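Workshop > Bench Tips > Robots and Automation

House rules for a small robot bench

These are the rules we use at the Bellby shared workshop for bench-top robot arms. They started as a sheet taped inside a cabinet door and grew from there. They are meant for light arms on an ordinary bench, the kind people run at home, in a school shop or in a small business. If you have a full-size industrial arm, you need a proper risk assessment and a guarded cell, and nothing on this page replaces either one.

Read the manual for your own arm first. Where the manual is stricter than this page, follow the manual.

Before power goes on

Clear the reach. Put the arm at full stretch with the power off, move it through its whole swing by hand if the joints allow it, and mark the outer edge on the bench and floor with tape. Anything inside the tape that isn't part of the job gets moved. Coffee cups, phones, loose screws and spare grippers are the usual offenders.

With two arms, mark both reaches. The overlap in the middle needs its own color. We use yellow for each arm and red for the overlap. Hands don't go in the red while either arm is powered, even if only one of them is supposed to move.

Bolt or clamp the base. A light arm can walk a bench when it stops hard. Rubber feet are not a mounting. Check the clamps again after the first hour of a new job.

Put the stop button where you can hit it without leaning over the arm. Ours are on a short lead at the front of the bench, and a second one is on the wall by the door. Test both at the start of every session. Press, confirm the arm won't move, reset, carry on. If you can't remember whether you tested it, test it again.

Tie back hair, take off lanyards and roll up loose sleeves. Gloves come off too, unless the task really needs them.

Speed and force

Run any new program at 5 percent speed the first time through, start to finish, with one hand on the stop. Don't jump to the part you changed. If it runs clean, step it up in stages. We cap the bench at 70 percent for everyday work. Full speed, meaning 100, is for people who have signed off on that particular program, and then only with the screen in front of the bench.

Set the force limit before you set the speed. Most bench controllers ship with the limit wide open. Start low and raise it until the job works. If a peg won't go in, look at the alignment before you touch the force setting. Turning up the force on a bad approach angle bends pegs and chews up holes.

Cables

Cables cause more stops on our bench than anything else. Leave enough slack for the full swing of the wrist, but not so much that a loop can catch on a corner or a clamp. Route them away from the work, under or behind the forearm, and down to the table as early as you can.

Label both ends. Masking tape and a marker will do. The Anlow printed sleeves look nicer and survive solvent, so we use those on anything permanent.

Never unplug a hand or gripper with the arm powered up. Some will drop what they hold, and a few will snap shut.

Fixtures and small parts

Use a board. Loose parts on a bare bench roll, get knocked and end up in somebody's shoe. A flat board with cut slots and holes gives every peg a home and gives the robot the same starting point each time.

Pick colors that stand apart. A white board with blue parts is easy on a camera and easy on tired eyes. Avoid shiny metal parts under a bright lamp if you are using vision.

Fix the board down. Two dowels in the bench and matching holes in the board are better than clamps, and you can lift it off to clean.

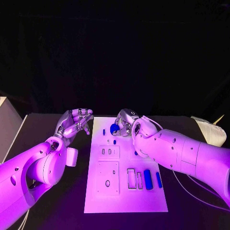 Lay the long parts down parallel to the slots they belong to. It saves a wrist turn on each pick and makes it obvious at a glance when something is missing. Stand the short pegs upright if the hand picks from above.

Keep one arm parked while the other is inserting, unless the program really calls for both. Parked means raised clear of the board, fingers open or loosely curled, holding nothing. Write the park position into the program as a named point so that it can't drift from one version to the next.

Fingered hands need more care than plain two-jaw grippers. Crumbs, thread and filings get into the gaps between the links. Brush them out with a soft dry brush at the end of the session. Don't blow them out with compressed air, which only drives the dirt deeper into the joints.

Upkeep

Check the shell screws every 300 hours or when you hear a new rattle, whichever comes first. Use the driver that fits. If a screw keeps backing out, a drop of low-strength thread lock is fine on metal threads. Keep it off plastic, as some kinds will crack it.

Wipe the fixture board with a damp cloth and let it dry flat. The Fernandes boards we had before warped when they were stood on edge over the winter, and by February none of the pegs would seat.

The log

Write down every stop, including the ones you think were your own fault. Date, program name, speed, what moved and what you changed. We keep ours in a paper notebook at the bench, with a copy in the Fuvport folder for anyone setting up a second station.

An arm that has hit something stays off until two people have looked at it. Tag the plug, not the arm, so the tag is the first thing anyone sees.

Last revised April 2022

14 shares | 6 comments

Contact | © Bellby Workshop | Back to top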